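Speaker notes – "Vanilla, from pod to pantry" (keep it to 45 minutes, then questions)

Say hi, thank Noelia Ortuño for having me back, remind people to grab a paper strip and a pencil on the way to their seats.

Open with the show of hands. Who has a bottle of vanilla at home? Who has ever read the back of it? (Usually far fewer hands, wait for the laugh.)

OK, so vanilla is an orchid. I love telling people this! It's a climbing vine, and each flower opens for a single morning, and if it isn't pollinated by then you get no pod. Outside Mexico that job is mostly done by hand, flower by flower, with a little sliver of wood. Pause there and let them think about the price tag.

Then the pods. They come off the vine green and they smell like pretty much nothing. All that flavor comes from curing – heat, sweating, slow drying, then months in closed boxes. I always forget to say that the white bloom on a really good pod can be vanillin crystals. Crystals sparkle, mold is fuzzy. Say it this time.
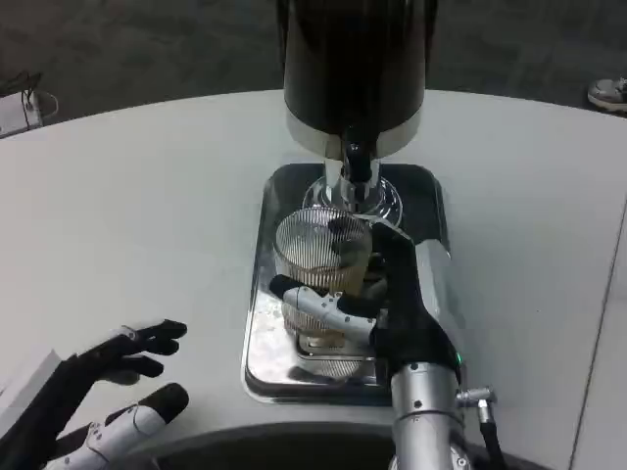 Next bit is my own kitchen story. I bought a bundle of pods from Llorente one July, left it in the fridge like a genius, and half of it went moldy. Keep pods somewhere cool and dark, sealed up, and never in the fridge. If they dry out, a few hours in warm milk brings them back enough to split.

Pass the jars now, lids on until everybody has one. Stitero first, then Brudus. Ask for words and write them on the board, whatever they shout out. Last time I got raisins, new shoes and pipe tobacco, and I'd sign off on all of those.

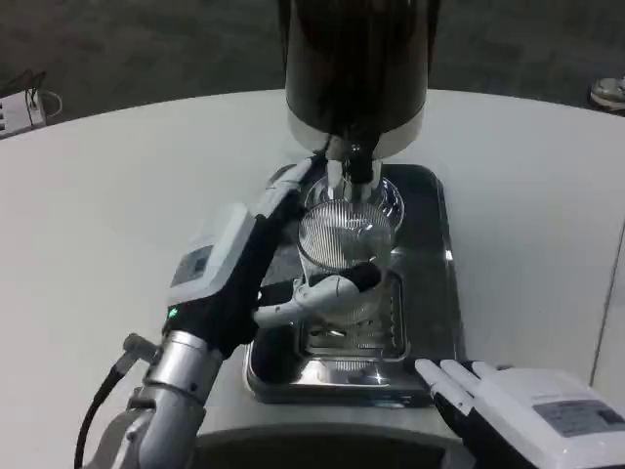
Extract. Split 7 pods, cover them with a cup of plain vodka, shake when you remember. Give it six months at least, a year if you can stand it. Don't spend money on fancy vodka, please.

Somebody will ask about imitation vanilla. Be nice! In a cookie that bakes hot I can hardly tell them apart, and I said so to 130 people once and got two angry emails. In custard or ice cream I want the real thing.
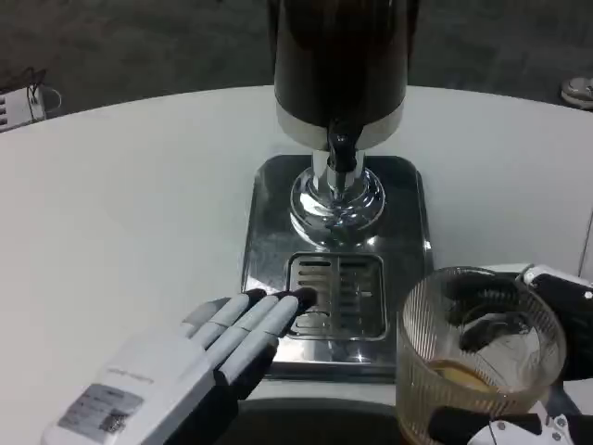

Paste and powder, quick, two minutes tops. Paste swaps for extract spoon for spoon. Check powder for added sugar – the Clustari tin is the one I bring along.

Used pods: rinse, dry, bury in the sugar jar. Leave the handouts by the door and get the Stitero jar back before anyone goes home with it.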